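The case for a table beside the fridge

Aug 2, 2020

Kitchen planning guides give a good deal of space to the worktop beside the cooker and very little to the surface beside the refrigerator. I think this is the wrong way round. The surface next to the fridge, called the landing area in the trade, decides how long the door stays open, how many trips a person makes to put the shopping away, and where the fruit ends up. It deserves to be settled before the position of the kettle.

My own interest in the matter began in the flat at Ostham, where the fridge stood alone at the end of a run of cupboards with nothing on either side. Every item taken out had to be carried across the room. The usual result was a door left open while someone walked to the worktop and back. I kept a note of this for 28 days and found that the door had been left standing open during such a trip on 402 occasions. The fault lay in the layout. After moving to Grendon I put a plain table next to the fridge before unpacking anything else, and have not regretted it.

The requirements for such a table are modest. It should be close to working height. It should be wide enough to take two shopping bags side by side. The corner facing the fridge should be rounded, as that is the corner hips and elbows meet. A light, wipeable top is preferable to bare timber, which marks under cold bottles. White shows every smudge, and I count this in its favour: a surface that shows dirt gets wiped.

It should not touch the fridge. Most freestanding models need some clearance for air to circulate, and the figure will be in the manual. A gap also lets the appliance be pulled forward for cleaning without dragging the furniture with it. The objection is that crumbs and onion skins fall down it. They do. A narrow brush on a long handle deals with them, and a strip of filler laid across the gap only hides the problem until the summer. I have tried the strip sold by Skavex for this purpose and took it off again after 15 days.

The second question is what may live on the table permanently. My answer is one container, and it should be open-sided. Solid bowls are the normal choice for fruit and they are poor at the job. The piece at the bottom sits against a closed surface, moisture collects under it, and the first soft patch appears where it cannot be seen. A perforated plastic basket lets air in from the sides and below, weighs very little, and can be rinsed under the tap. It should be shallow, so that fruit lies in one layer and nothing is buried. A handle or tab at the end is useful, as the whole thing can be lifted away in one movement when the shopping arrives. Colour is a matter of taste, though a bright one is harder to overlook, and fruit that is overlooked is generally thrown away.

There are two common objections. The first is that fruit belongs in the fridge. Some of it does, once ripe. Peaches, plums and most tomatoes do better at room temperature until then, and a basket within arm's reach of the door makes the transfer easy when the time comes. The second is that a permanent container takes up the landing area I have just argued for. This is true of a large bowl. A small basket kept to the corner takes a minor share of the top, and it sets a limit on purchases. If the fruit will not fit in one layer, too much has been bought.

What I would resist is the tall cabinet. The Villanueva range, which a neighbour had fitted last September, encloses the fridge on both sides with full-height panels and puts the nearest usable surface 2760 millimetres away on the opposite wall. It photographs well. In use, the milk is carried across the room and back for every cup of tea, and the fruit bowl has migrated to the windowsill, in full sun.

Anyone renting, or unwilling to pay for fitted units, is better placed here than they may suppose. A second-hand table of the right height costs little, can be moved a few centimetres at a time until the clearance is correct, and leaves with its owner. I would start with the table, live with it for a few weeks, and only then decide whether anything needs to be hung on the wall behind it. In my case nothing has been.

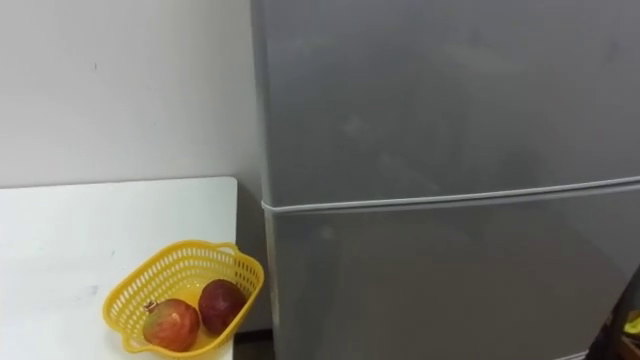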